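Tiller: a list of film restorations and re-releases

Hi! I'm Jianguo Su, and Tiller is my slightly obsessive spreadsheet of older movies that came back to theaters or disc in a new restoration. It started as a note on my phone and now has 2375 rows, one per release (so a movie with a theater run and a disc gets two rows).

## What's in it

- `title`, `year`, `director`
- `scan`: 2k, 4k or blank
- `format`: theater, disc or digital
- `label`: who put it out
- `checked`: y if I've held the case or sat through the screening

So far 1074 rows are checked. I add new ones in batches, usually after 10 p.m. with a pot of tea.

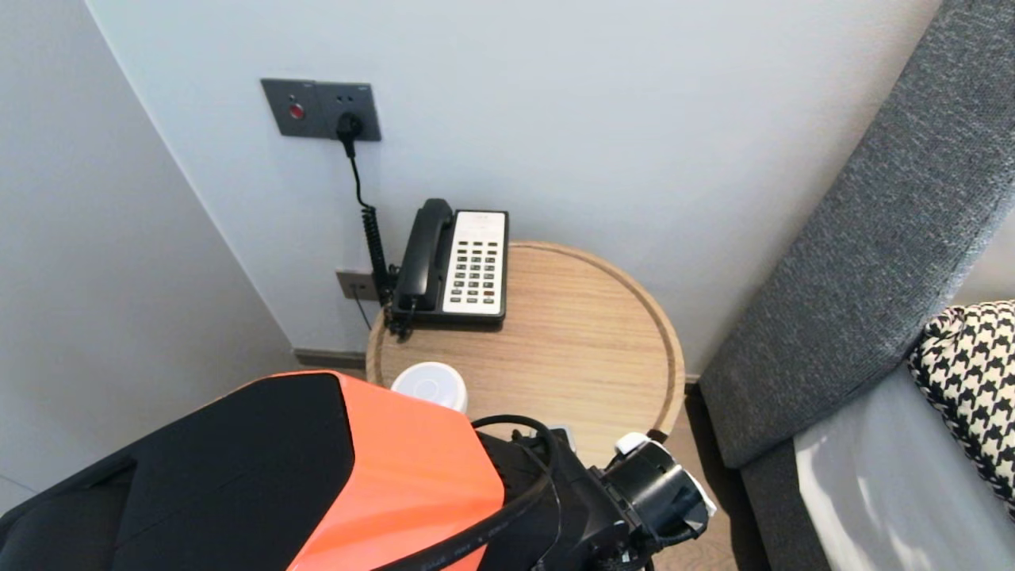 Desk phone on the round side table.

## Where it comes from

Mostly disc cases, theater programs and the mailing lists from Vanwood and Gretar, two small labels I buy way too much from. The Cordeiro, my local theater, let me copy their old calendars, which added 694 rows in one April (my wrists still remember!).

## Known problems

Running times are a mess. Some labels count the restoration credits and some don't, so I dropped that column in version 2. Alternate titles are only half done, and silent movies are thin. 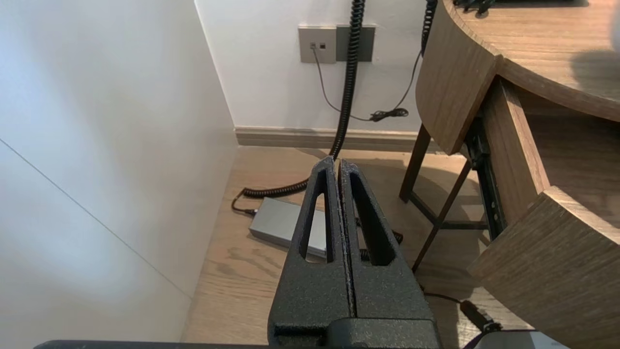
**Does a blank in the scan column mean the movie wasn't scanned in 4k?**
A blank just means I couldn't find the scan listed anywhere, so treat it as unknown.

## Using it

Take it, sort it, fix it. If you publish something from it, a link back would be lovely.

Filed under: Movies, Home Video, Data

Comments

reelmarsh: Any chance of a column for audio? Lots of mono tracks go missing on these.

Jianguo Su: Would love to, send me what you've got!

dottie_k: Row 2 has the director's name spelled wrong.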